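Stulis Import Payment Desk

Last updated: January

Stulis is a payment and currency service for small and medium companies which buy goods in one currency and sell them in another. It is made by Dralorwood and works together with the bank account you already have. You do not need to open a new one.

Many importers know the problem. The order is signed in spring, the supplier wants a deposit, and the rest is to be paid when the goods leave the port. Between these two dates the rate moves, and the profit of the whole order can go with it. Large companies have a treasury department for this. A small company has usually one bookkeeper, who must also do the salaries.

What you get

With Stulis you can hold balances in 9 currencies and pay suppliers directly from them. You can fix a rate for up to 5 months ahead, for the full amount of an invoice or for a part of it. The rate is shown before you confirm, with our margin on a separate line. If you do not confirm, nothing is charged.

For each payment the desk keeps a file: the contract, the invoice, the customs paper and the bank confirmation. When your bank or the tax office asks for proof of an import, you send the file as one document. Our customers tell us they use this part more often than the currency part — we did not expect it when we started.

Short-term credit

Companies which have used Stulis for at least three months can ask for an advance on a supplier invoice. We look at the payment history and at the open orders, and we do not ask for property as security. The decision comes normally on the next working day. An advance is paid to the supplier only, never to your own account, and it can be returned early without a fee.

Please note that credit is not offered in every country where payments are possible. In countries with central bank limits on foreign currency, the payment must also pass the check of your local bank. We prepare the papers for this check, but the time it takes we cannot promise.

Plans

Basic: one user, payments and balances, no fixed rates.
Trade: up to 3 users, fixed rates, document files.
Trade Plus: up to 17 users, everything in Trade, advances on invoices, approval by two persons.

The change from one plan to another is made from the first day of the next month. Prices depend on your yearly volume and you receive them in writing before you sign.

Cut-off times

Orders confirmed before 2 p.m. are sent the same day. Orders confirmed on Friday after this time are sent on the next working day, and the fixed rate stays valid — you do not lose it over the weekend.

Connection to your accounting

Stulis exports to plain table files and to Lendusby Ledger. The link with Ung Accounts is in testing, and existing customers may ask to join the test.

Questions before you apply

Liên Thái answers for new accounts and speaks English and Vietnamese. Please have your company registration and one recent supplier invoice ready when you write to us, then the first answer can already include a rate.

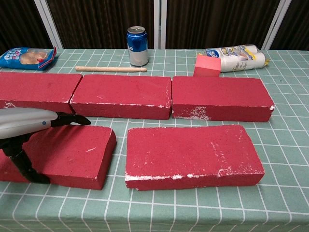

Red foam bricks and a small pink cube on a sage-green tablecloth.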